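Netiron bridge model kit – review

November 29, 2021

The Netiron is a build-it-yourself cable stayed bridge from Mostley, sold as a desk model for adults and older kids. I bought mine in May and put it together over nine evenings. The finished bridge is 900 mm long and 405 mm high at the top of the pylon, so measure your shelf before you order.

The deck comes in short sections that bolt end to end. The holes lined up on every section except one, which I had to open out with a round file. The pylon is an inverted Y in two halves, and the join is hard to see once it has been painted. Mostley supplies a grey primer but no top coat.

Stringing the cables is most of the job. Each stay runs from an anchor in the deck up through the pylon and back down to a small tensioner. The instructions tell you to work outward from the pylon in pairs, one on each side, and you should follow that. I did three on the same side to save time and the pylon leaned over by several millimetres. I had to slacken the lot and start again.

The instruction book is clear for the deck and poor for the tensioners. The drawing on the last page shows them back to front. There is a corrected sheet on the Mostley website, under the older Ticona kit for some reason.
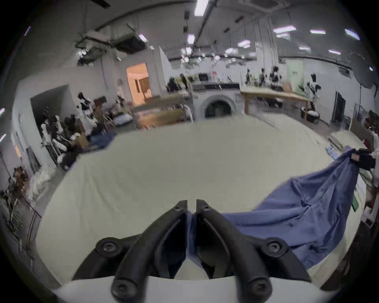 White sheet laid flat over the wide table.

Once the stays are tight the bridge behaves much as you would hope. I put tins on the middle of the deck until I had nearly 4000 grams up there, and the sag was small. It came back to level when I took them off. You can feel the outer cables go tight under your finger as the load goes on.

I also built the Skinddale arch from the same maker a while back. It is cheaper and quicker, but the colour of the plastic is uneven and there is less to learn from it. If you only want something to look at, the Skinddale will do.

Good: solid deck, proper adjustable stays, spare cable in the box.

Not so good: tensioner drawing, no top coat, storage box too thin to use again.

I would buy it again, and I'd string it in pairs from the start.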